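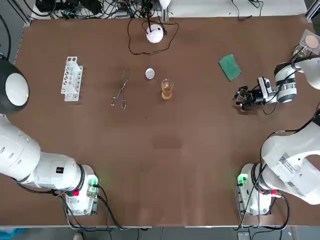
Making up a dilution series by hand

A dilution series takes one strong stock and steps it down by a fixed factor. The method below makes a twofold series and needs a pipette, a rack of tubes, a marker and plain water or buffer.

Before starting

Label every tube on the side, not the cap. Caps get swapped. Write the step number and the factor, so the second tube of a twofold series reads "2 – 1:4".

Check the volume you need at the end. Each tube gives up half its contents to the next, so to keep 500 microlitres you must start with 1,000.

Method

Put 500 microlitres of buffer in every tube. Add 500 microlitres of stock to tube 1 and mix by drawing up and down slowly. Avoid bubbles. 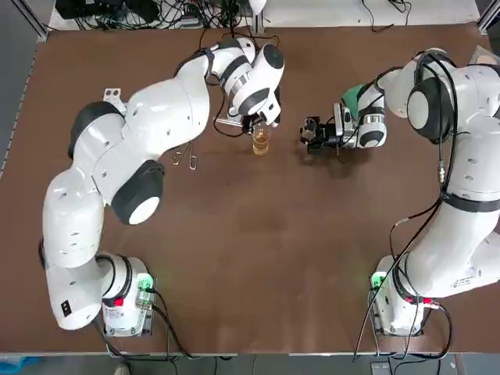 Change the tip. Move 500 microlitres from tube 1 to tube 2, mix, and change the tip again. Carry on down the rack. Discard 500 microlitres from the last tube so that all volumes match.

Keep one further tube with buffer only. It is the blank and should be read first.

Working out the strength

Divide the stock by 2 for each step. A stock of 3,000 mg per litre gives 1,500 in tube 1, 750 in tube 2 and 375 in tube 3. If the stock is an odd figure, such as 889, keep the decimals until the end and round once.

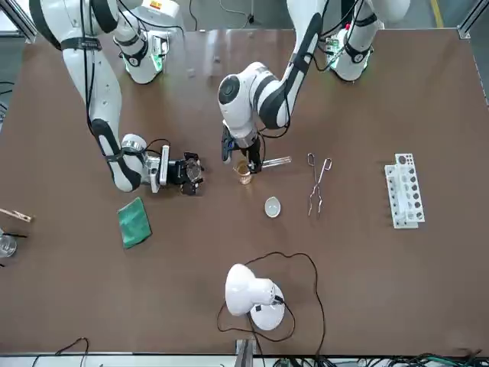 Page last changed: October, by Annick Li

Errors

Errors add up along the series. A pipette that delivers 2% short at each transfer leaves the later tubes weaker than the label says. Check it by weighing water on a balance before a long series.

If the readings do not halve, look at the mixing first. Thick liquids such as glycerol or syrup cling to the tip – use a positive displacement pipette for these, or dilute by weight.

Storage

Weak solutions keep less well than strong ones. Store the stock and make the series fresh. The Ollavine sheet on buffers lists which ones can be frozen.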